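報道関係各位

Virevholm工科学院ロボット工学部、家庭内作業の教示データ集「Nanula」を公開
部員がハンドヘルド型グリッパーで記録した734件を収録、学生競技会「Listard」の参加チームに提供

Virevholm工科学院(以下、本学院)の学生サークルであるロボット工学部は、家庭内の物品操作を対象とした教示データ集「Nanula」の初版を公開します。収録件数は734件です。利用対象は、10月に開催される学生ロボット競技会「Listard」家庭作業部門に出場する10チームおよび教育機関の研究室です。競技会の運営には計測機器商社のDeclercqが協賛しています。

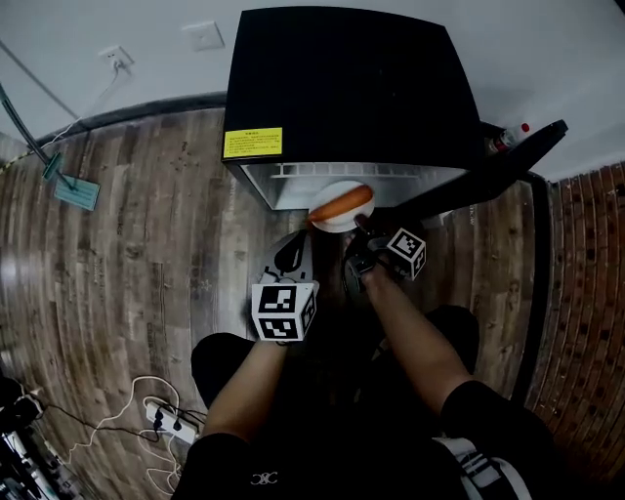
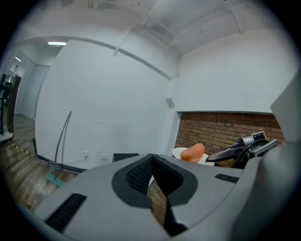

Nanulaは、実機ロボットを使わずに操作の手本を記録し、その軌道と画像を模倣学習の入力に用いることを目的とした学生プロジェクトです。記録者はハンドヘルド型グリッパーを手に持ち、冷蔵庫、棚、引き出し、卓上の各区分について定められた課題を実行します。冷蔵庫区分では黒い小型冷蔵庫を床に置き、扉を開けた状態で、白い丸皿とオレンジ色の細長い食品玩具を扱います。グリッパーには白地に黒の模様を持つマーカーキューブを取り付け、素手で作業に加わる側の手首にも同種のキューブを装着します。両者の位置と姿勢を同じ座標系で扱えるため、把持具と手が混在する作業も一つの時系列として保存できます。

■ 開発の背景

Listardの家庭作業部門では、前回大会まで各チームが独自に教示データを用意していました。データの量と形式はチームごとに異なり、競技結果の差が学習手法によるものか、データによるものかを切り分けることが困難でした。大会後の技術報告会でも、座標系の定義、時刻合わせの方法、失敗例の扱いについて質問が集中しました。

本学院ロボット工学部は前回大会に出場し、棚の課題で予選を通過しましたが、冷蔵庫の課題では決勝の得点を得られませんでした。原因の分析では、扉の内側に手先を入れた際の姿勢の教示が不足していたこと、皿の縁に近い位置での把持例がほとんど含まれていなかったことを確認しています。部内ではこの結果を受けて記録手順を作り直し、他チームも利用できる共通形式として整備する方針を決めました。

■ データ集の構成

各記録は、画像列、グリッパーの位置姿勢、指の開閉量、手首マーカーの位置姿勢、課題の識別子、成否の判定で構成されます。画像は頭部側の視点とグリッパー側の視点の2系統です。頭部側の視点では手元と作業対象の配置を、グリッパー側の視点では把持部と対象物の相対的な向きを取得します。いずれも広角レンズを使用しているため、画像周辺部には歪みがあります。歪み補正後の画像は同梱せず、内部パラメータと補正用のスクリプトを添付しました。

課題の区分は次のとおりです。

冷蔵庫区分:庫内と手前の間での皿の移動、皿の上での食品玩具の配置、扉の開閉
棚区分:容器の出し入れ、前後の入れ替え
引き出し区分:開閉、小物の取り出し
卓上区分:皿および食品玩具の整列、受け渡し

受け渡しの課題では、グリッパーと素手の間で対象物を移す動作と、2台のグリッパーの間で移す動作を別の識別子で管理しています。片手のみの動作として学習させる場合は、識別子を指定して該当する記録を除外できます。

■ 記録手順

部員は記録の前に校正用の動作を行います。キューブをそれぞれの視点に向けて静止させ、続いて上下左右に移動させる動作です。この区間は記録の先頭に残してあり、利用者が座標変換を再計算する際に使用できます。

記録者は課題票に従って対象物を初期位置に置き、開始の合図の後に作業を始めます。終了の判定は記録者以外の部員が行います。対象物を落とした場合、皿から外れた場合、扉に接触して冷蔵庫本体が動いた場合は失敗とし、そのまま保存します。途中でのやり直しは認めていません。

試行の総数は2000回を超えました。このうち、マーカーの検出が一定時間以上途切れた記録、2系統の画像の時刻が整合しない記録、課題票と異なる初期配置で始めた記録を除外し、残った734件を初版に収録しました。除外した記録の一覧と除外理由は、管理番号とともに付属文書に記載しています。

除外理由で最も多かったのは、マーカーの遮蔽です。特に冷蔵庫区分では、前腕や扉がキューブと視点の間に入る姿勢が頻繁に生じました。部内では当初、記録者の立ち位置を固定していましたが、扉の開き角に応じて立つ位置と膝をつく位置を選べるように手順を改めました。改訂前の記録と改訂後の記録は、付属文書の手順版数で区別できます。

■ 学習への適用と確認結果

ロボット工学部は、Nanulaの記録を用いて部の保有するアームを動作させる確認試験を行いました。対象としたのは、冷蔵庫区分と卓上区分です。

卓上区分では、初期配置が課題票の範囲内にある場合、皿の上への食品玩具の配置を完了できることを確認しました。対象物の向きが教示データの分布から外れると、指先が対象物の端部に当たり、把持に至らない例がありました。細長い食品玩具は長軸の向きによって把持の可否が変わるため、次版では斜め方向に置いた初期配置の記録を増やします。

冷蔵庫区分では、開いた扉の手前までの接近は安定しましたが、庫内での皿の移動に課題が残りました。人が手に持つグリッパーでは通過できる経路でも、アームの肘に相当する関節が扉に干渉することがあります。手先の軌道のみを再現する方式ではこの干渉を回避できません。利用チームには、各自の機体形状に基づく到達範囲の検査を、学習前に実施することを推奨します。

また、床面や壁面の反射、背景にあるレンガ調の面など、作業と関係のない視覚的特徴に学習結果が依存する可能性があります。初版の記録場所は限られており、背景の多様性は十分とはいえません。評価を行う際は、記録場所と異なる背景での試験を併せて実施してください。

■ 教育課程との関係

本データ集の作成は、部活動のほか、本学院の選択科目「計測実習」の課題としても位置付けられています。受講者は、マーカーによる位置姿勢の推定、複数視点の時刻合わせ、記録の品質検査を順に担当しました。品質検査の工程では、各自が記録したデータを本人以外が検査する方式を採用しています。

実習で使用した課題票、検査表、校正手順書はデータ集に同梱しました。授業での利用を想定し、意図的に時刻をずらした練習用の記録も別フォルダーに収めています。練習用の記録は収録件数に含まれません。

■ 競技会での取り扱い

Listard家庭作業部門では、Nanulaの使用は任意です。使用するチームは、技術書類に版数と使用した区分を記載する必要があります。独自に記録したデータとの併用も可能ですが、その場合は独自データの件数と記録装置の概要を併記してください。

決勝課題に用いる皿および食品玩具は、データ集に登場するものと同一とは限りません。冷蔵庫の設置向きと扉の開き角は当日に発表されます。競技規則に関する問い合わせは、Listard運営事務局が受け付けます。

Declercqは競技会当日の計測用機材を貸与します。データ集の内容、記録手順、除外の判断には関与していません。

■ 提供方法と利用条件

出場チームには、運営事務局を通じて取得方法を通知します。教育機関の研究室が利用を希望する場合は、所属、利用目的、使用予定の区分を明記のうえ、下記の窓口に申請してください。審査の後、利用規約への同意を確認して提供します。

利用は教育および研究目的に限ります。データの再配布は認めませんが、学習済みモデルの公開は、使用した版数を明示することを条件に可能です。記録に誤りを発見した場合は、管理番号と該当する区間を窓口に連絡してください。修正は版数を改めて公開し、旧版も照合用に保存します。

■ 今後の予定

競技会の終了後、参加チームの技術書類をもとに記録形式の見直しを行います。現時点で検討している項目は、手首マーカーの取り付け方法の変更、遮蔽時の補間区間を示すフラグの追加、扉の角度の直接計測です。補間した区間は初版では実測区間と区別されていないため、軌道の微分値を使用する場合は注意が必要です。次版の公開時期は、形式の見直しが完了した段階で改めて発表します。

■ 本件に関する問い合わせ先

Virevholm工科学院 ロボット工学部 Nanula担当
受付内容:データ集の利用申請、記録形式に関する質問、誤りの報告、取材の申し込み
競技規則および出場手続きについては、Listard運営事務局にお問い合わせください。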